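Kutwood Fiction Circle
Minutes of the January meeting
Back room of the Ceseo bookshop, 7:00 p.m.
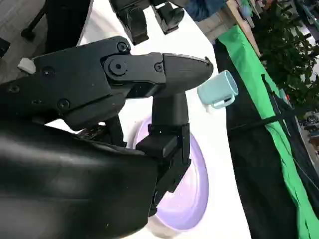
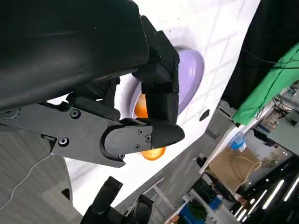 by Maeng

We started a few minutes late, what with coats and soup and everybody wanting to catch up after the holidays, and it was lovely to see so many faces on such a cold night. The chair welcomed two new members. One writes cozy mysteries and the other is still deciding, and both were given a copy of the reading schedule.

Minutes of the last meeting. Approved with one correction. The December story swap was for ghost stories, and I had written "goat stories." One member did bring a story with a goat in it, so I hope I may be forgiven.

Money. Dues are coming in nicely. We agreed to leave them at $20 for the year, and to let anybody who would like to pay in two parts do so. The bookshop has kindly kept our room rent where it was. A thank-you card went round the table and was signed.

The anthology. This took up most of the evening, as you might guess. We have 22 stories sent in for Lorkimeo, which is the title we settled on in the fall after so much discussion (and which I have grown very fond of). The editing team has read all of them once and would like a second reader for each. Sign-up is on the sheet by the register. Please don't take your own story, and please write your notes kindly – a first-time writer may be on the other end of them.

There was a long talk about length. Several members felt the limit should be loosened for stories that really need the room, and others pointed out that every extra page adds to the printing bill. In the end it was moved and seconded that we keep the limit as it stands and let the editors make exceptions. Carried, with two against.

We also voted to order up to 100 printed copies, with the e-book to come out the same week. The cover is not settled. The blue one with the lighthouse had the most friends in the room, but the lettering is hard to read when it is shrunk down small, and the designer will be asked to try again with something plainer.

Spring contest. The theme will be "The Wrong Suitcase." Entries are free for members and $5 for everybody else, and the winner gets a free download of the anthology plus a spot at the open reading. Somebody asked whether poems could be entered. The answer is no for this one, though we do want to find a place for poems later in the year.

Open reading. We would like to hold it in April. The bookshop will check its calendar. Readers should practice out loud at home and time themselves, as last year we ran so late that the cookies were gone before the final reader stood up.

Other business. A blue scarf was left behind in November and is still on the hook. The sharing half hour went ahead after the break, with three short pieces read and a good deal of laughing over the second.

Meeting closed at 9:10 p.m. Next month's snacks: savory, please, if you can manage it.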